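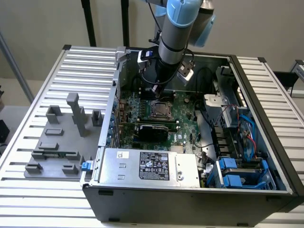

Project Report: Two Grippers, One Old Desktop
Joris Van Damme and Wanpen Wiriya
May 22, 2023

1. What we set out to do

Our proposal in January promised a robot that would take apart a desktop computer. Our advisor crossed out "computer" and wrote "memory module," and by the second week we were grateful. The question became smaller: given one arm and one open tower, which of 2 grippers is better at pulling a memory module and putting it back?

The candidates were the Cesley, a parallel gripper with stiff fingers, and the Rarau, which has compliant fingertips and a brochure that uses the word "gentle" a lot. The controller was a Potgieter unit the lab already owned. We wrote the motion scripts in Munamo, whose manual we now know better than either of us wanted to.

2. Setup

The tower lies on its side on the slotted table with the side panel off, so the gripper comes straight down onto the motherboard. The processor socket is empty. The graphics card stayed in, right next to the memory slots, and it caused more trouble than anything else in the project. A gray 3D-printed fixture plate sits beside the case with holders at several heights. Wanpen redesigned it 2 times, mostly to move the tall post out of places where Joris kept driving the arm.

Cables were left where they ran. We discussed tying them back and decided that a real recycling bench would not have tied them back either – a principled position that also saved us an afternoon.

3. Trials

We ran 286 trials, split evenly between the grippers. A trial counted as a success if the module came out, went into its holder, and returned to the slot with both latches closed. The original plan said 2,000 trials. The original plan was written before we had timed one.

4. Results

The Cesley succeeded in 119 of its 143 trials, the Rarau in 97. We had both bet on the Rarau. Its soft tips forgave a poor approach angle on removal, but they also bent during insertion, when the module needs a firm push. The Cesley pushed fine. When it missed, though, it missed hard, and most of its failures were contact with the graphics card.

5. What we would change

A force limit on the downward move should have been in the first script – it went into the last one. We would also test stiff fingers with a thin rubber pad, and try a second case with a different board layout. Joris would like it noted that the post is still too tall.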